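Emilian Cârstea
12/23/18

I want to write down what went wrong with our arm in simulation, because I lost a lot of days on it and maybe somebody can save theirs. Short thread.

The task is simple. The arm picks up an object from the slab, lifts it, moves it and puts it down. The mug and the dish stay on the slab as obstacles. We ran it 2,431 times in Sikholm, our simulator, and I was quite proud of the success rate.

Then I looked at the failures one by one. In many of them the planner reported "no collision", but the wrist had passed through the rim of the dish. Not near it. Through it.

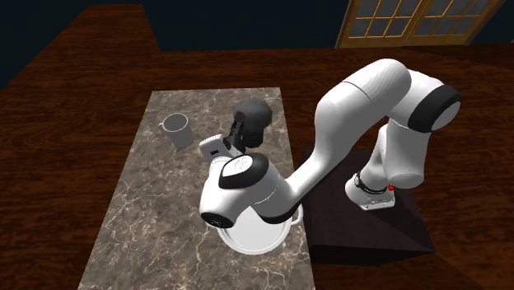 Orysia Chornovol replied that she would check the collision shape of the wrist first, before touching the planner, because in her group the visual model and the collision model had been different since September and it gave the same kind of false "clear".

Orysia, you were right, thank you. The wrist you see on the screen is big and round. The collision shape in our file was a thin cylinder from an old version of the arm. The planner was protecting a wrist which did not exist.

Why is this a safety matter and not only an ugly bug? The same file goes to the real arm. Our stop distance is computed from it. With the thin cylinder, the arm believes it has free space where it has none. A dish is cheap. A hand is another thing.

What I changed: new collision shape made from the current mesh, 2 cm of margin on the wrist, and a check that refuses to start if the two models do not agree.

I repeated 100 of the bad runs. The planner now rejects most of them before the arm moves. Success rate is lower and I trust it more.

Still open: with the bigger wrist it sometimes finds no path at all when the dish is close to the object. Valentyna Hnatiuk suggests a different grasp angle. I will try it after the holidays and post the numbers.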